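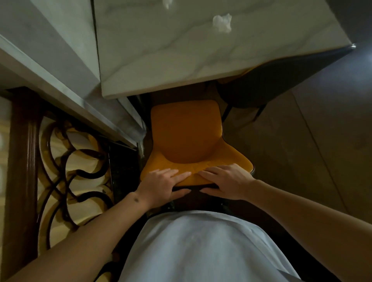 I sell counter stools for a living and I am very picky about seats. Most of the ones that come through my shop get sat on for one evening and sent straight back, and I have a corner of the stockroom that is nothing but returns waiting for a truck. The Povlow got past me in February and it's still my favorite thing on the site. The color is what people write to me about first, a mustard that leans well into orange, and next to white marble with gray veins it looks terrific (I had my doubts, I'm a brown-and-cream person at home). But do the hand test before you fall for the color. Put both hands on the front edge of the cushion and lean your weight in, the way I do with every seat I'm thinking of stocking. You get a few slight wrinkles under your fingers where the padding goes down, and that's what I like to see at the front edge, where the backs of your legs go. A seat that won't give there at all is going to be miserable by dessert!

So, what you're buying. The Povlow is a bucket seat on a dark base, covered in faux leather, with a rounded back that comes up behind you and sides that flare out a bit. The sitting part is shaped, a little like a saddle, so you settle into one spot instead of sliding around. There's a thin dark piping line along the rim. I'm a sucker for piping – it makes a plain shape look finished, and it gives your eye somewhere to stop when the seat is a color this loud.

It comes from Trokau, a small workshop I've been buying from since I had one shelf and a folding table. They make the shell and the padding, and they do the covering in the same building. I've had maybe a handful of grumbles about their stuff over the years, nearly all of them about delivery boxes.

Colors

Mustard is the one I keep in stock. Flutgate is a deep gray-blue and it's made to order, so allow extra time. Tan is exactly what it sounds like, and it's the safe choice if your kitchen already has a lot going on. I used to carry a dark green too, and I still get messages about it. Sorry! It's gone and it isn't coming back as far as I know.

Screens lie about orange. On my phone the mustard looks almost brown and on my laptop it looks like a traffic cone, and the real thing sits somewhere in the middle. Please order the swatch card first. It has all 3 colors on it, it's free, and I would much prefer mailing you a card to arranging a pickup for a stool you don't like.

Will it fit?

Measure from the floor to the underside of your counter, and then measure again at the other end, particularly in an older house. Send me both numbers and I'll tell you which of the two base heights you want. Leave yourself more elbow room than you think. The sides flare, so these take up more width than a flat-topped stool, and people who squeeze in one too many end up bumping seats every time somebody gets up. If you're torn between three stools and four, buy three. You can always add another.

One more thing on fit: the back is rounded and it won't vanish under the counter when you push the stool in. If you want a clear walkway behind, a backless stool will suit you better, and I have a couple of those on the next page.

Living with it

Faux leather is easy. Warm water with a drop of dish soap on a soft cloth, then wipe it again with plain water and dry it off. Skip the kitchen spray, and skip anything with bleach in it. Crumbs like to collect along the piping, and an old toothbrush (dry) gets them out in a minute. Pasta sauce comes off if you catch it the same evening. I left a smear overnight on mine and had to go at it a few times, but it did come off.

Keep it out of strong direct sun if you can. Any bright color will fade in a south window sooner or later, and orange is no exception. Jeans that haven't been washed yet can leave a little blue behind too, so wipe it early if you see it.

Putting it together

The seat arrives in one piece and the base bolts on underneath. There are 5 bolts, one of them a spare, and the key is taped inside the box lid, where everybody misses it. Lay the seat upside down on a blanket, start all the bolts by hand, and only then tighten them up. Mine took around 90 minutes for the whole set, but that includes a phone call and lunch. Check the bolts again after the first couple of weeks.

Price and delivery

A set of three is $780 and that includes delivery to your door. Singles are available too, just drop me a line and I'll work out the shipping. Stools in mustard usually leave here within a few days.

If you change your mind, tell me within two weeks of delivery and keep the box. I can't take made-to-order Flutgate seats back unless something's wrong with them, so please, please get the swatch card for that one.

Swatch requests and counter measurements can both go through the contact form. I answer most mornings before 9, coffee in hand.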